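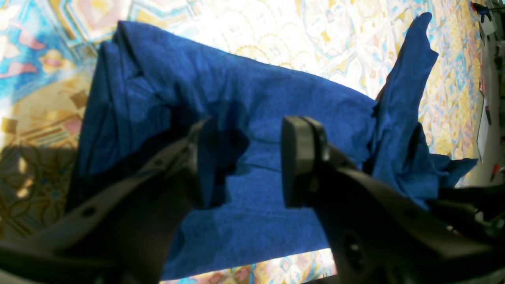 Workshop notebook, 25 May 2018

Indigo vat, second attempt. The January vat is officially dead. It smelt dead in February and I kept feeding it out of sentiment.

New one set up in the tall bin with the Prolthorpe recipe, the fructose one, at 50 degrees to start. Lime went in last and clumped, as it does every time, and as I write down every time. Left it alone for most of the morning, apart from the four occasions when I lifted the lid. Coppery skin by eleven, liquid underneath a murky yellow-green. Good enough.

Test strips, all from the Pada cotton, 74 grams in total, scoured on Wednesday with soda ash:

Strip A, one dip, five minutes. Colour of a school shirt.
Strip B, three dips. Decent mid blue, paler at the fold where I held it with the tongs.
Strip C, six dips, with ten minutes' airing between. Properly dark. Also my left forearm, via the hole in the glove.

C still rubs off on a white hanky. Either the rinse was too short or I hurried the airing between dips four and five to answer the phone, which was a man wanting to sell us a different phone. Will repeat with a vinegar rinse and the thing unplugged.

The Jemal linen took it badly. Blotchy down one side, fine on the other. I suspect size left in the cloth, though the label says "ready to dye", and I have believed that label twice now. Boil the rest for a full hour before anyone wastes more vat on it.

Costs: the 400 g bag of indigo is half gone and Flekport have put the postage up again. 166 litres of rinse water by the meter, for three strips and a sulky bit of linen. We need a better way of rinsing small pieces. Two buckets and some patience would do it, and we do own two buckets.

To do
- new gloves, long ones
- stir vat Saturday, gently, NO SPLASHING (this means me)
- pH strips are out of date, so treat today's reading as gossip
- whoever has the big sieve, the lime would like it back

Vat covered with the old blanket at half five. Still warm.

Print this page | E-mail this page
Contact | © Dye workshop notebook | Back to top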